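Teaching a Robot Arm to Clear Snack Packaging by Remote Control

Final project report, robot learning lab course. Team Lawal. September 4, 2026

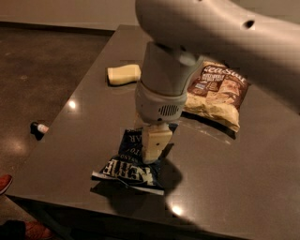 Figure 1. Gripper finger on the blue chip bag, with the second bag and the cream bottle farther back on the table.

14 shares | 2 comments

1. Goal

The project set out to teach a single arm to pick light packaging off a table and place it in a bin, using only demonstrations from a human operator. No grasp points were programmed. The operator drove the arm through the task, the system logged what the arm did, and a policy was trained on the logs.

Chip bags were chosen as the main object. They are hard to grasp from above: the film folds under the finger, the contents shift, and the best place to pinch is different each time. Small bottles were added as a contrast, as they keep their shape but can roll.

2. Setup

The arm was driven in two ways. In the first, called hand guiding below, the operator held the wrist and moved the arm directly while the joints were in a low-stiffness mode. In the second, the operator used the Hiltov handset, which sends position changes to the gripper and leaves the joint motion to the controller. Both modes wrote to the same log format through Evham, our recording tool. Each log holds joint positions, gripper opening, commanded motion and the camera streams.

The table has a dark, glossy top. Overhead lights show up in it as bright spots, and the gripper throws a shadow next to the object it is working on. We left the lighting as it was in the room so that the training data would contain both effects.

3. Collecting demonstrations

A demonstration started with the arm at its rest pose and ended with the gripper open over the bin. The operator was told to approach from above, make contact, close, lift and carry. Runs in which the operator bumped the table or lost the object were kept but tagged, and they were left out of the first training set.

We recorded 200 demonstrations, split evenly between the 2 modes. Object positions were changed by hand between runs. Bags were laid down in any orientation, including with the print upside down to the camera, and several objects were usually on the table at once so that the policy had to deal with items it was not meant to pick.

Hand guiding was faster to learn. Its main fault was that the operator's arm often covered part of the view, and the policy cannot rely on that arm being there later. Handset runs gave clean views but slower motion, with many short pauses while the operator judged height. Depth was the usual complaint. On a flat bag the operator had little to go on and tended to press down on the film before closing.

4. Training

Pauses longer than a set limit were trimmed before training. The network takes the latest camera images and joint state and predicts a short sequence of motions. It was trained for 2000 passes on the hand-guided set, then again from scratch on the handset set. A third run used both sets together and was stopped at 1000 passes, when the validation error had gone flat.

5. Results

The combined policy was the most reliable on bags. The hand-guided policy moved smoothly but often stopped short of the bag. The handset policy reached the bag more often and copied the pressing motion, which helped on full bags and flattened empty ones. Bottles were the weak point for all three policies - a small error in wrist angle was enough to push the bottle away.

6. Open issues

Force was not logged. With it, the pressing step could be limited directly. The Skinon wrist sensor was considered for this but did not arrive in time to be mounted. We would also record more runs with bags that overlap, as there are few in the set.

Back to top | Contact the course staff | Copyright Team Lawal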